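Bildergalerie: Abfalltrennung und Tischabfallbehälter im Haus Ladine

Das Haus Ladine hat im September die Ausstattung seiner Arbeits- und Besprechungsräume mit kleinen Abfallbehältern abgeschlossen. Insgesamt wurden 200 Behälter ausgegeben. Die Beschaffung erfolgte über die Firma Grirkby, die Beutel liefert Dovhaniuk in Kartons zu 3.000 Stück. Zuständig für die Ausgabe ist Dirk Claeys, Abteilung Innere Dienste, Nebenstelle 986.

Die kleinen Behälter ersetzen die bisherigen offenen Papierkörbe unter den Tischen. Sie sind ausschließlich für Restmüll in geringer Menge vorgesehen, etwa für Rührstäbchen, benutzte Papiertücher und Verpackungsreste. Papier, Glas und Batterien sind weiterhin in die Sammelstellen auf den Fluren zu geben. Speisereste gehören in die Biotonne der Teeküche.

Für die Benutzung gelten folgende Hinweise:

Der Beutel ist so einzulegen, dass er ringsum über den Rand reicht. Überstehende Folie wird nach außen umgeschlagen.

Der Deckel ist nach jeder Benutzung zu schließen. Beim Wechsel des Beutels bleibt er vollständig geöffnet.

Spitze oder lange Gegenstände, insbesondere Holzstäbchen und Spieße, sind vor dem Einwurf zu brechen. In den vergangenen Monaten wurden wiederholt durchstochene Beutel gemeldet.

Flüssigkeiten dürfen nicht eingefüllt werden. Becher sind vorher im Ausguss zu entleeren.

Die Leerung erfolgt werktäglich ab 15 Uhr durch den Reinigungsdienst. Behälter, die auf Tischen benutzt werden, sind bis dahin gut erreichbar abzustellen. Im Gebäudeteil Drudmont beginnt der Rundgang im Obergeschoss; die Räume im Erdgeschoss werden zuletzt angefahren.

Ersatzbeutel liegen in den Materialschränken der Etagen bereit. Beschädigte Behälter werden bei der Warenannahme umgetauscht. Eine Reparatur von Deckeln oder Pedalen durch die Nutzerinnen und Nutzer ist nicht vorgesehen.

Die Einweisung der Bereiche hat Maarten Hendriks übernommen. Abteilungen, die bislang keinen Termin erhalten haben, wenden sich bitte schriftlich an die Inneren Dienste und geben dabei die Raumnummern sowie die Anzahl der vorhandenen Behälter an.
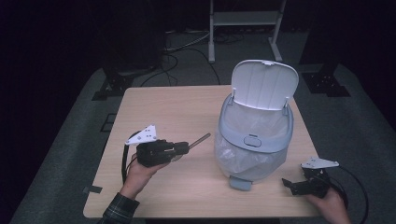 Das Merkblatt zur Abfalltrennung ist am Empfang erhältlich und hängt in allen Teeküchen aus. Änderungen der Leerungszeiten werden dort ebenfalls bekannt gegeben.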